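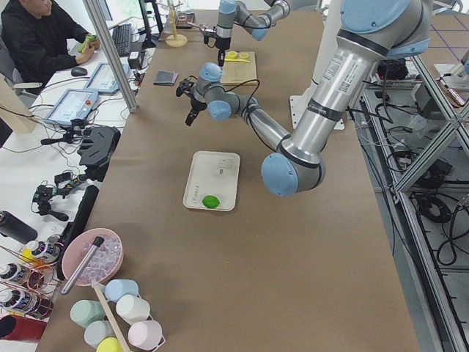
5. Checking the scene planner before a two-arm run

Reading time: 2 min

The Drorov planner will tell you a plan is "valid" on very little evidence. Treat that word as an opinion until you finish this section.

1. Open Scene > Objects and press Refresh. Read the list against the table yourself. A confidence score near the top of the scale has fooled us on glossy bowls and on anything lying across a rim.

2. Delete duplicates. Stacked slices often come back as one thick object, and the planner will happily try to grip the whole pile.
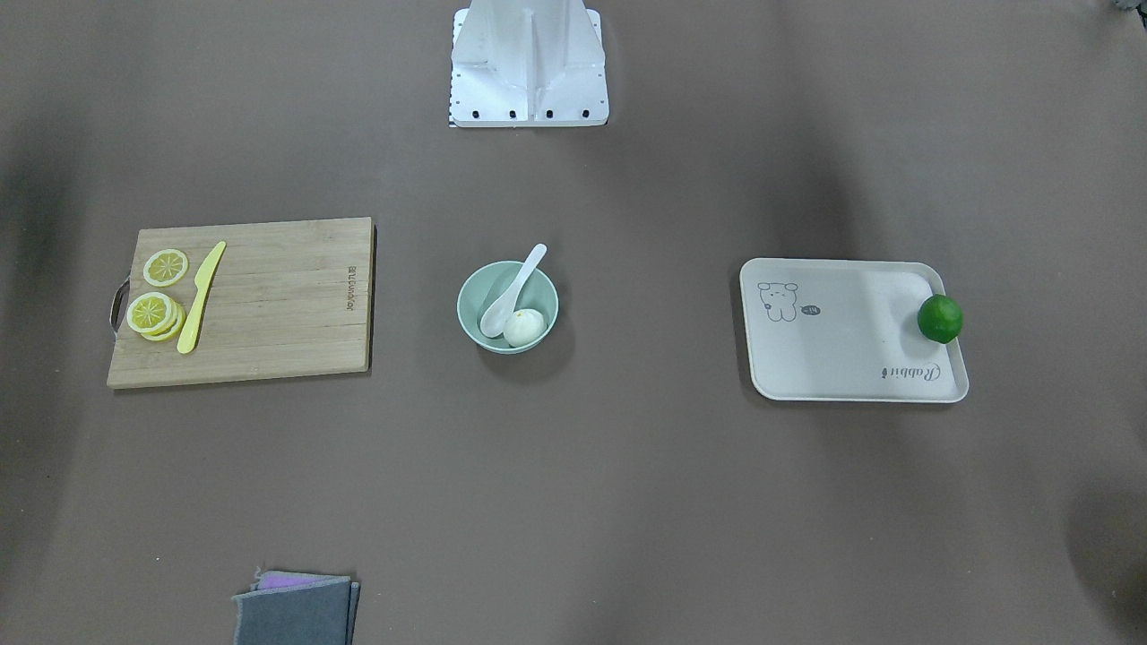 3. Set the grasp candidate limit to 20. The factory value is 1000, which makes the progress bar look busy and has yet to give us a better grasp.

4. Mark thin tools, such as a knife lying on a board, as "handle only." Auto-label claims to do this. Check it anyway.

5. Run Simulate with both arms enabled. If the shared zone turns red, lower the speed and run it again.

6. Press Execute with one hand near the emergency stop.

NOTE: Error 177 ("scene stale") means the object list is older than 7 seconds. Repeat from step 1. Do not raise the time limit to make it go away.

CAUTION: Simulate does not model cables. A green result says nothing about a cable catching on a wrist joint. Hawi Lencho keeps a list of poses to avoid; load it before step 5.

Automatic recovery is off by default. Leave it off.

Questions: Aniela Duda, Hosten software desk | © Hosten | Back to top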